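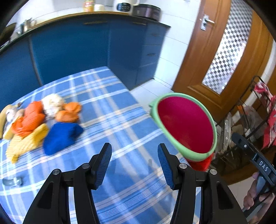 Third version of the finger pads is on the gripper and I am way too happy about it, so you all have to hear about it! The pads are the blue flexible stuff, printed with fine ridges running the long way, and I finally got the mold lines off the gripping side. Jaws are the same black linkages as before, still on the plain pivot screws (yes, I know, bushings, I'm getting there). I work in the kitchen because the workshop at Hondcombe closes at 9 pm, so the test bench is the table with the blue plaid cloth, and the test load is laundry. The ribbed orange shirt is my standard hard case, and the soft royal blue one folded up next to the jaws is the easy one. If a pad can pinch a single layer of the ribbed shirt and leave the tablecloth alone, it stays. Goal for this round is 200 picks by hand before I bolt the thing to the Staltau arm. Any thoughts on the ridge direction before I print another set?

ridgeline_rae
Kitchen table, Hondcombe parts shelf

Reply 1
posted by boltbucket

Nice work, those look so much cleaner than the January ones. I'd turn the ridges 90 degrees though. Cloth slides out toward the tips, so you want ridges going across the pad to stop it. Lengthwise ridges are just little rails for the fabric to slide along.

Reply 2
posted by ridgeline_rae

I tried crosswise on version two! Held great on the pull test, but on thin stuff the ridges grabbed the shirt and whatever was under it. I kept lifting the tablecloth. Lengthwise gives up a bit of pull strength and the pinch is much gentler.

Reply 3
posted by boltbucket

That sounds like ridge height to me, not direction. How tall were they? If you had them at a full millimeter, sure, they'll dig into everything. Go half that and crosswise wins, I'd bet my spare servo on it.

Reply 4
posted by moth_and_gear

I'm with Rae on this one. We run a sock sorter at the Skonbridge space and we went lengthwise after a lot of arguing. Our log is at 2078 picks now, 563 of those on the current pads, and the misses are nearly all from the jaws coming in too high. Pad pattern hardly shows up in the numbers. Approach height is where I'd spend my evenings.

Also, please do a few runs with the plaid cloth swapped for something plain. If you ever put vision on this, a grid of white and pale blue stripes is going to be lots of fun for your edge finder.

Reply 5
posted by ridgeline_rae

Ha, I hadn't thought about the stripes at all. Vision is the next step after the arm, so I'll grab an old bedsheet. And 2078 picks, wow. Do you log by hand or did you rig a switch?

Reply 6
posted by moth_and_gear

Switch on the trigger, plus a second button for "missed." Cheap and it works. Just put the missed button where your thumb isn't. Our first week of data is garbage because of that.

Reply 7
posted by old_solder

Going to be the grump. 200 picks by hand tells you how good your hand is. You tilt your wrist and ease off when the cloth starts to slip without even thinking about it, and the arm won't do any of that. I'd bolt it on now and let it fail. You'll learn more in one evening.

Reply 8
posted by ridgeline_rae

Fair, but the hand runs are how I find the dumb stuff, like a screw backing out or a pad peeling. I'd much prefer to find that while I'm holding it than with the arm swinging over my kitchen counter. Could do 200 by hand and then go straight to 1000 on the arm?

Reply 9
posted by old_solder

OK, for screws and glue I'll give you that. Just don't tune the pads on hand data. And put threadlocker on those pivots before the arm gets anywhere near them, the blue kind, so you can still take it apart.

Reply 10
posted by pancake_motor

Which flex filament is that? I've been using the Thammasiri soft blend and it gets shiny and slick after a while. I scuff it with a sanding sponge and it comes back, but I'm getting tired of doing it.

Reply 11
posted by ridgeline_rae

No idea, sorry! It came off the leftovers shelf at Hondcombe with no label, and there's maybe two sets of pads left on the spool. If anyone has a good trick for telling flex filaments apart, I'm all ears. Mine prints best slow with the fan way down, if that narrows it.

Reply 12
posted by boltbucket

Two sets is enough for a fair fight. Print one lengthwise and one crosswise, both with the short ridges, same shirt, same person holding it. I'll send you my file tonight, it has the mounting holes for your linkage already.

Reply 13
posted by ridgeline_rae

Deal! Send it over. Short ridges on both, bedsheet on the table, and moth's switch on the trigger if I can find one in the drawer. I'll post the miss counts for both sets, even if it costs me the argument.

Reply 14
posted by moth_and_gear

Do the socks too. Socks are so much worse than shirts.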